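What the Kohlhase Exchange Leaves Behind

Every October the co-ops send people to one another for two weeks and call it learning. I have doubts. 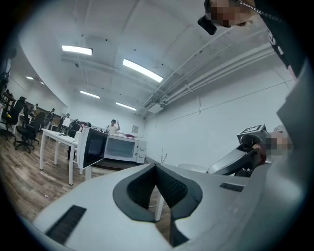 Who gets to go

Grarka has 2266 members. It sent 13 of them to Pumville last year, and the list looked a lot like the list from the year before. Office staff, board members, a couple of people who run the training days. The members who load trucks on the early shift were told they could apply, and the form was due on a Thursday, in the middle of the busiest week they have.

I don't blame the ones who went. I went myself once and had a good time – good food, long talks, a notebook I haven't opened since.

What comes home

Supporters say the value shows up later, in ways that are hard to measure. Maybe so. But a member-owned business ought to be able to tell its members what they paid for. Tevus put out a report after its last visit. It has 924 words on friendship and shared values, and a single line on the pay system the visitors had gone to study. Did they like it? Would it work at Tevus? The report doesn't say.

Compare that with the dairy swap Kohlhase ran before the exchange got so big. Two drivers traded routes with two drivers from Pumville, and both places changed their pickup times within the month. It cost very little and there was no closing dinner.

I'd like to see half the seats drawn by lot, with shifts covered, and a members' meeting afterward where the travelers take questions. If the exchange is as good as its brochure claims, that should be an easy evening.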